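MacPherson's centre newsletter, 26/07/2026

Do you need new towels every two years?

A flyer came through my door in May telling me that bath towels "expire" and that a sensible household replaces the lot every two years. It was put out by Grudedier, a shop that sells towels. I'll leave you to draw your own conclusions, but I had a few questions and went down to their Ilby store to ask them.

The young fellow on the floor was very polite and couldn't tell me where the two years came from. He did tell me the full bath set was $126, down from a price I never saw on any shelf.
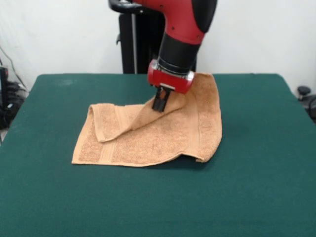

My own towels are 11 years old, bar a couple that went to the dog. They've lost some colour and they still dry a person. What wears out first, in my experience, is the stitching along the sides, and that can be fixed with a needle in the time it takes to boil the kettle. Before you buy anything, look at the loops and then at the border, the smoother woven band like the one on the tan towel. If the band has shrunk and the rest hasn't, the ends go wavy and the towel won't fold square. Annoying, but hardly a reason to bin it.

Then there's fabric softener, which I gave up 8 years ago. The bottle promises fluffier towels. Mine came out feeling slippery and pushed the water around. A hot wash with nothing but half the usual soap brought most of them back, and I've favoured that ever since.

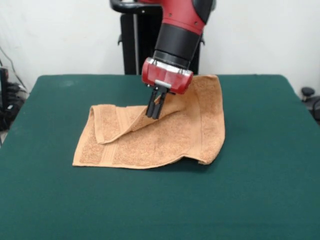
Niall MacRitchie

As for the "hotel weight" on the labels, I asked what it meant and was told "thick". Thick towels take forever on the line in winter, and in a small bathroom they stay damp and start to smell by the second day. I'd take a thinner one any time. If someone can show me a study with 1000 towels in it that says I'm wrong, I'll read it, provided it wasn't paid for by a towel shop.

Letters on this can be left at the front desk.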